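Agnes Buchanan has been reading insurance claims for 18 years and says she can still be surprised by a water heater.

She runs the homeowners desk at Wusach, a small agency in Plullville that shares a parking lot with a tire shop. When I visited one morning in March, she had a cold bagel in one hand and a renter's policy in the other, and she was losing patience with the policy.

"People think the big number on the front page is the important one," she said. "Then their basement fills up and they meet the rest of the pages."

Buchanan's particular cause is sewer backup. A standard homeowners policy usually leaves it out, and you add it back with an endorsement that most customers wave away because the word "sewer" came up during lunch. She has a speech for this. I got the speech.

"Rain comes in through a hole the wind made in your roof, that's one conversation. River comes up over the yard, that's flood, different policy. Drain in the floor decides to run backward, that's a third thing. It's all water. Your carpet does not care which one it was. The adjuster cares a lot." 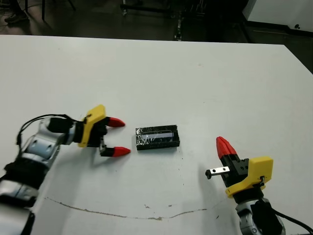
She once had a customer, she told me, who turned down the endorsement three years running and then called her at six in the morning, standing in the laundry room in rubber boots, to ask if it was too late to change his mind. It was. He is still a customer. He now buys everything she mentions, including coverage for a piano he has never learned to play.

I asked what the endorsement costs. She gave me the look of a woman who has been misquoted by a cousin. "Depends on the house. I'll say I've written plenty under 200 dollars a year, and don't you dare print that as a promise."

Her colleague Tõnu Lapiņa handles the claims side and is the gloomier of the two. He wants everyone to go home and film their closets.

"Open the drawers, talk while you do it, say what you paid," Lapiņa said. "You'll feel like an idiot for ten minutes. Then put it somewhere that isn't the house."
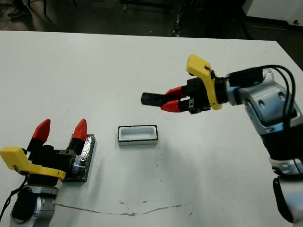 Lapiņa admits his own inventory stops at the kitchen. He got as far as the blender and the phone rang.

We moved on to deductibles, where the two of them disagree, and I suspect have disagreed over many bagels. Buchanan likes a higher one if you have the savings. Lapiņa says no one has the savings.

"They tell you they have it," he said. "Then the tree lands on the garage and they want to know if we take installments."

"We don't," said Buchanan.

"We don't," he agreed.

Before I left, she asked who writes my own policy and whether it covers sewer backup. I said I would have to check. She wrote her extension, 123, on a sticky note and put it on my notebook herself.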